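How to register a stay of more than six days in Priltholm

Updated 30 Aug 2019

Visitors who stay in Priltholm longer than six days must register with the border office. Shorter stays need only a valid passport. The rule covers arrivals by road at Henach and by ferry at Craddock.

Before you start, have the passport number, the entry slip and the address of the place you are staying. Children are entered on a parent's form — they do not need one of their own.

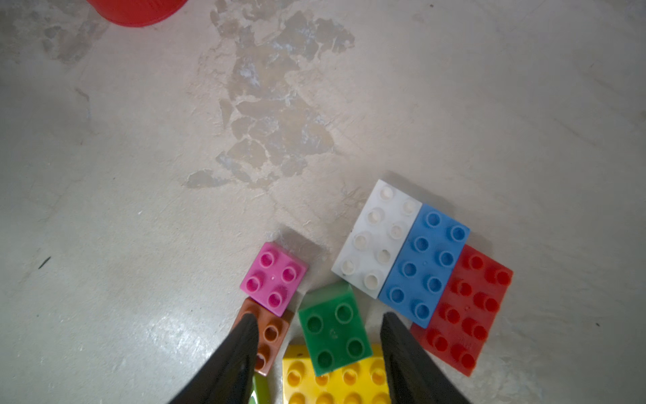 Toy building blocks, one of them green with four studs.

1. Get Form 54 at the crossing or from the office in Dummont.
2. Fill in both pages in block capitals. Leave box 2 blank unless you hold a work permit.
3. Attach a copy of the entry slip.
4. Hand in the form at the counter and keep the stamped half.

Processing takes about two hours in March and longer in summer. The fee is 1,099 crowns per form, paid by card.

If you change address, file a new form. The first fee is not refunded. Show the stamped half with your passport when you leave; a lost one can be replaced only in Dummont.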